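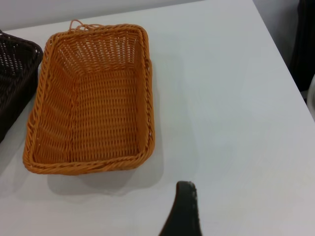 Gopinath Acharya

Omdale Neighborhood Safety Meeting, August
Minutes

The meeting opened at 6:30 p.m. in the Tresbridge library annex. Minutes of the last meeting were approved with one correction: the streetlight reported out is on Hiltance Road, at the corner by the pharmacy.

1. Police report
The district officer reported 458 calls for service in Omdale over the past quarter. Most were noise, parking and minor collisions. Thefts from unlocked cars are up on the streets near the ball field. Residents were asked to report these even when little is taken. The non-emergency line is staffed until 10 p.m.

2. Missing person alerts
The phone alert list now has 1,012 numbers. Nearly 60 of them bounced in the last test and will be checked against the sign-up sheets. Mr. Yusuf asked whether alerts could go out sooner when an older resident is missing. The officer said families should call right away and do not have to wait a day. A recent photo and a note of what the person was wearing help most.

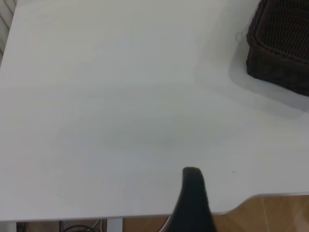 Table with brown wicker basket, upper right.

3. Door hangers
The printer quoted $900 for the car theft door hangers. Two members thought this was high. Motion to get a second quote before ordering. Carried.

4. Hiltance Road crossing
The county has not answered the letter about the faded crosswalk. G. Acharya will write again and copy the school.

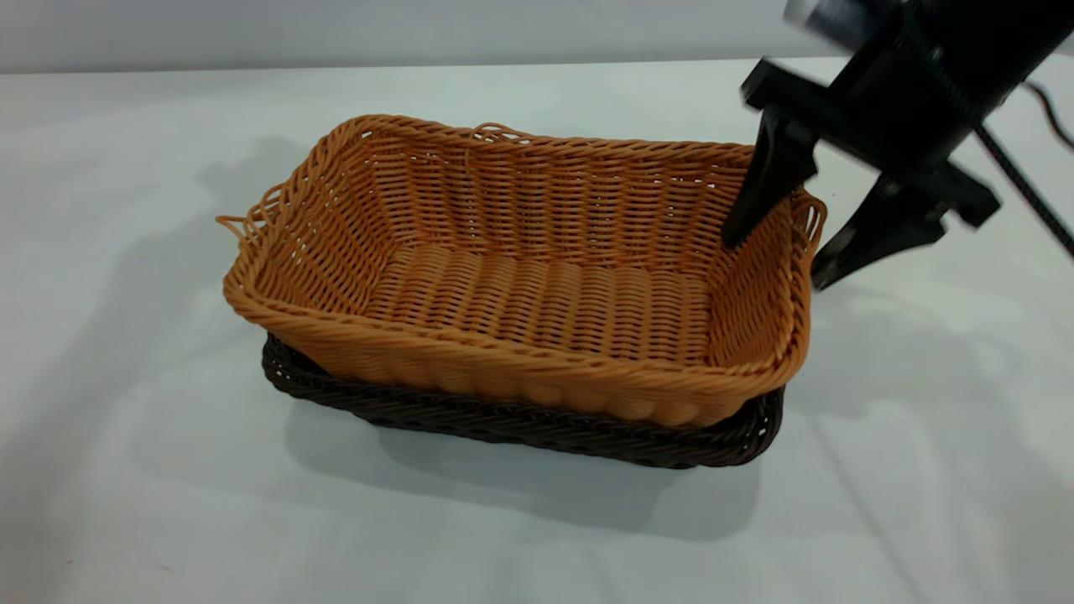
The second letter will also ask for a date for the streetlight repair, as the two are at the same corner.

5. Other business
Parking behind the annex is closed next month for paving. Use the front lot.

Adjourned 7:50 p.m.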